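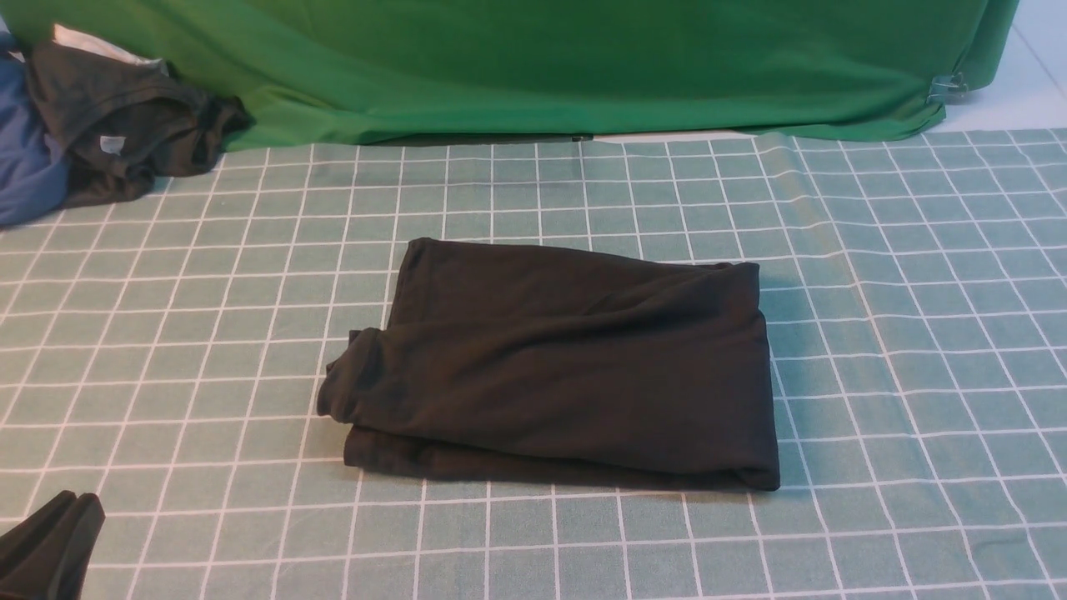 Radymyr Prokopenko wrote:

> Dear list, we have changed the film on our Kustell bagger to the thinner one from Coltero, 331 mm wide. Since then the bottom seal opens on many bags, mostly after a stop of the line. The side seal is good. I raised the temperature two times and now the film sticks to the jaw. Must I order a new jaw, or can I adjust something first?

Dear Radymyr,

Please do not order the jaw yet. We had the same trouble in March, when we ran our first rolls of thin film, and the jaw was in good condition. I write below what we did, in the order that we did it.

1. Put the temperature back to the value you had before the change. If the film sticks, it is already too hot, and you cannot judge the other settings.
2. Clean the jaw and look at the PTFE tape along its full length. On our machine the tape was worn at the left end only. It was difficult to see with the guard closed.

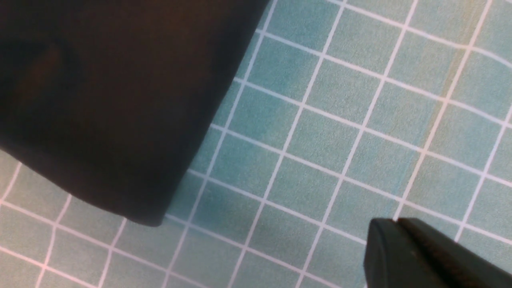 3. Make the dwell time longer in small steps. We keep 200 bags after each step and pull every one by hand. It is a boring job, but a smaller sample gave us wrong answers.
4. Check the jaw pressure at both ends with a strip of carbon paper. The mark should have the same darkness from left to right.
5. Set the jaws to open fully at each line stop. In the Skollik control this is on the second service page, and from the factory it is switched off.

For us, step 5 made the largest difference. In the next run we had 3,722 bags and the bottom seal opened on two of them. Before this change we were throwing away more than 200 in one shift.

One more point. The Hrynyshyn manual gives a table of film thickness and temperature, but it was made for the old jaw with the flat face. Please do not use it for the jaw with the ribs.
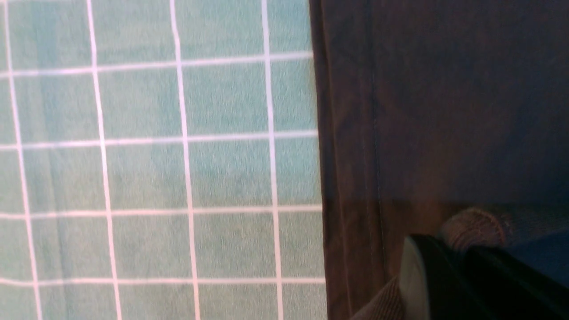

Does the cooling air need to be changed for the thinner film?

Leave it as it is until the seal is strong, then reduce it a little if the bags blow away from the chute.

If you can, please write to the list which jaw you have. The type is stamped on the back side, near the cable.

With kind regards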